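From: Birthe Eskildsen
To: Members' list, Corneo Shared Workshop
Date: Oct 17, 2023
Subject: Re: Bench booking rules for the winter term

Dear members,

Thank you for the replies to the draft booking rules circulated in August. The board has read all of them and has settled most points. The revised rules take effect at the start of the winter term and replace the sheet posted by the entrance.

Bookings will be limited to 10 hours per member per week. A booking not taken up within 18 minutes of its start time is released to the next person on the waiting list. Members who need a longer block for glue-ups or finishing should write to the office beforehand.
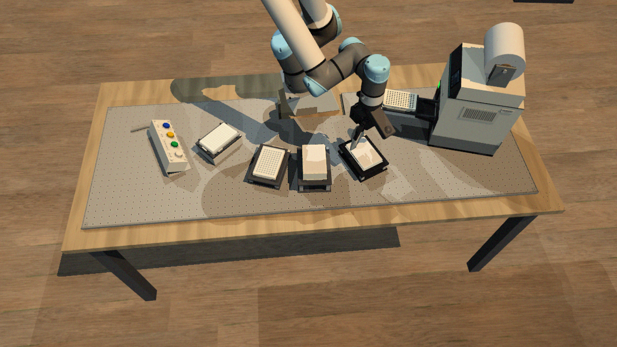 Edivaldo Barbosa wrote:
> I support the weekly limit but not the release rule as drafted.
> The bus from the station is often late, and a member who has
> sent word should not lose the bench. Could a message to the
> desk hold the booking for the full hour?
> I would also ask that evening hours be shared more fairly. The
> same few names appear on the sheet every Thursday.

The board accepts the first request. A message sent to the desk before the start time will hold the bench for one hour. On the second, evening bookings will open seven days ahead and no earlier, and no member may hold two evenings in the same week. Valdemar Kjærgaard will keep the waiting list and answer questions about it. 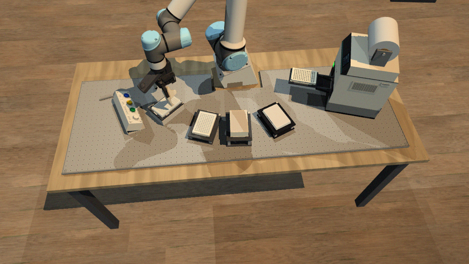 Storage has been the subject of more letters than any other item. Unfinished work may stay on the racks in Room 101 for two weeks if it carries a name and a date. Work left on a bench overnight will be moved to the racks, and the office cannot accept responsibility for joints that have not set. Clamps and vises are to be fixed only to the bare wood along the near side of the top, where the margin is widest, and never to the thin metal border of the perforated board. Please use a pad under the jaws.

Repairs to bench tops damaged by clamps will be charged to the member who held the booking.

Comments on the fee table should reach Skarphéðinn Hedegaard in writing before the next board meeting. Fees themselves are unchanged for current members.

Yours sincerely,
Birthe Eskildsen
For the board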